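Void Fill Is a Sizing Problem
Elba Cisternas, September 2022

Most packaging buyers treat void fill as a supply item. They compare paper against air pillows, negotiate the roll price, and leave the carton range alone.
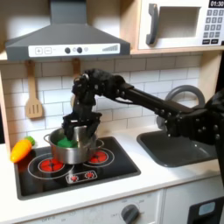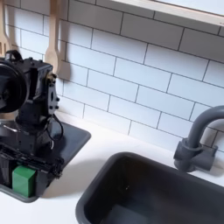

Robot arm at the toy stovetop, first picture; robot arm near the sink, second picture.

I reviewed 3,384 outbound orders at Wiltgate. The site stocked 63 carton sizes, yet 76 percent of orders left in just four of them. Packers took the box closest to hand and filled the gap.

A cheaper roll does not fix that. Cut the range, place the right sizes at the bench, and measure fill per order before signing another supply contract. Milagros Troncoso at Brernard argues that fewer sizes mean more empty space. On paper she is correct. At the bench, an unused size saves no space at all.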